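Logging a gig in the Moverness setlist archive

Entries are checked by hand, so fill in every field before submitting.

1. Search the venue first. Moverness holds 254 venues and duplicates are common -- Jirkthorpe Hall was listed under two spellings until November.

2. Enter the capacity for the night. Jirkthorpe Hall is 537 standing, 400 seated.

3. Type the songs in the order played. Mark a medley with a slash and a cover with the original artist in brackets.

4. Put the encore on a new line starting with E:. Tapes and intros are not numbered.

5. Add the support acts, earliest first. For the Atetti tour this includes Chareonsuk, who opened every date. 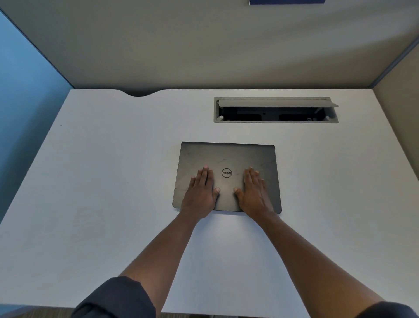
A closed Dell laptop on a white desk.

Press Save draft, then Submit. Drafts are deleted after 5 days. Corrections to a published entry go through the Amend link on its page.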